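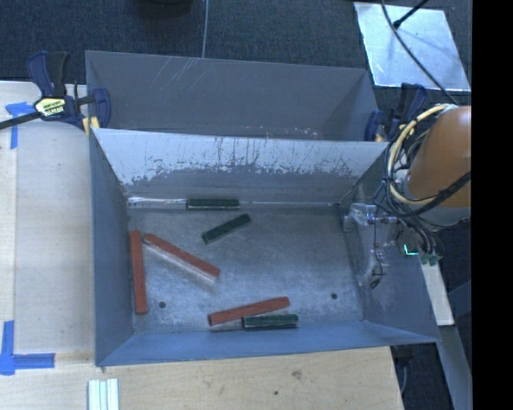

Figure 3. Front bin with three red and three green blocks, as seen by the fixed workspace camera. The gripper hangs over the right side of the bin.

4.2 Where the pose estimates go wrong

Much of the recent work on bin picking reports a single success rate and leaves it there. We think that number hides more than it shows, and our own results are no exception. The Candeo planner, run with its default grasp scorer, reached a rate we would have been happy to print in the abstract. When we looked at which attempts made up that rate, we were less happy. The easy blocks were picked first, the hard ones were left, and a trial that ended with a block stuck against a wall still added several successes to the total.

We therefore sorted all 542 attempts by where the target block lay when the planner committed to a grasp. Blocks on the open floor, such as the green one resting at an angle in Figure 3, caused little trouble. Blocks lying along the seam between the floor and a wall caused most of it. In the figure, the rearmost green block is a case of this kind. One of the two fingers has to go where the wall is, and a planner that treats the bin as a box with upright sides will place it wrongly, as the inner walls slope. The collision model supplied with Tirkholm makes exactly this assumption. We replaced it with a measured mesh and expected a large gain. The gain was small.

The reason appears to be in perception. The bin is sheet metal, and its floor is scratched and throws back patches of light. The segmentation network, trained mostly on rendered images, had seen clean gray surfaces with even shading. On the real bin it often joined a bright strip beside a block to the block itself, which made the estimated outline too wide and moved the center of the grasp away from the true one. Both colors were affected, but green more than red. We first put this down to contrast, the dark green being closer in brightness to the worn metal. We are no longer sure. The green blocks are also shorter, so the same shift is a larger share of their length, and our data cannot separate the two effects. A set of blocks with the colors swapped would settle it, and we did not have one.

Length brings its own problem. The scorer prefers grasps near the middle of a block and penalizes any neighbor inside a fixed margin. For the front pair in Figure 3, with a green block just below the right half of a red one, this margin rules out the middle of both. A grasp farther to the left on the red block would be free, but the scorer ranks it low and the planner stops searching after 80 candidates. Raising the limit to 100 changed nothing we could measure. Lowering it to 30 did no harm either, and we take this as a sign that the ranking is at fault and the search budget hardly matters.

Nägeli, the learned scorer we tested next, is presented by its developers as a cure for hand-set margins. It did find the off-center grasps. It also returned high confidence for grasps on reflections, with no block under them at all — something the older scorer never did, for the simple reason that it only looks at segmented regions. Whether this is progress depends on the cost of an empty close. On our cell it is low. On a line with a fixed cycle time it would not be.

Shabalala's suggestion of a second view just before the final approach was the only change that helped in every group, including the seam cases. It is also the least interesting change from a modeling point of view, and it makes each attempt slower. We report it in Section 4.3 with the time cost included, and we would ask readers to compare our figures with other work only where that cost is stated as well.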